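Estado: en seguimiento
Equipo: variador Villar V-700, bomba de impulsión 2, planta de Norncombe
Síntoma: oscilación de frecuencia en lazo cerrado y disparo por sobrecarga al conmutar

## Descripción de la incidencia

Con el PID activo, la frecuencia de salida oscila de forma sostenida y la presión no se estabiliza en la consigna. Al pasar a lazo abierto mediante la entrada digital 3, el motor gira estable a la frecuencia fijada por teclado. Al volver a lazo cerrado, el variador acelera hasta el límite superior y dispara por sobrecarga. El fallo se repite en todos los intentos.

El transmisor de presión es un Acharya de 4-20 mA a dos hilos, alimentado desde la fuente interna del variador. La parametrización procede de una copia hecha con el software Trustov antes del cambio de la tarjeta de control.

## Comprobaciones

1. Señal de realimentación. Medida en bornes con la bomba parada: 4 mA. El monitor del variador muestra 20 % en lugar de 0 %. La entrada analógica está configurada como 0-20 mA.
2. Apantallado. La malla del cable de señal estaba conectada a tierra en los dos extremos. Se deja conectada solo en el lado del variador. El ruido en la lectura baja, pero la oscilación continúa.
3. Sentido de la acción. Correcto: al subir la presión, la salida disminuye.
4. Término integral. El tiempo integral restaurado por la copia es el mínimo admitido. Además, el integrador no se pone a cero cuando la entrada digital deshabilita el PID, y conserva el valor acumulado durante la marcha en lazo abierto.

La copia restaurada corresponde a la versión de firmware anterior. En la tarjeta nueva, los parámetros de rango de entrada y de retención del integrador han cambiado de posición en la tabla, y el software los escribe sin emitir aviso.

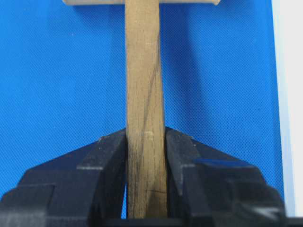

## Acciones aplicadas

- Entrada analógica reconfigurada a 4-20 mA. El monitor indica 0 % con la bomba parada.
- Retención del integrador desactivada. Al deshabilitar el PID, el valor acumulado pasa a cero.
- Tiempo integral ajustado a 3 s. Término derivativo a cero.
- Límite superior de la salida del PID fijado en 53 Hz.
- Detección de pérdida de realimentación activada, con paro por rampa.

## Resultado

Conmutación entre lazo abierto y lazo cerrado repetida con la bomba en carga, sin disparos. La presión alcanza la consigna con un único sobrepaso y queda estable. La corriente se mantiene por debajo de la nominal durante la transición.

## Pendiente

- Generar una copia nueva en Trustov con el firmware actual y retirar la antigua del servidor.
- Comprobar si la bomba 1 tiene la malla conectada en ambos extremos.
- Consultar a Villar la tabla de equivalencias de parámetros entre versiones.
- Revisar el registro de alarmas el martes. Si no hay disparos nuevos, cerrar el tique.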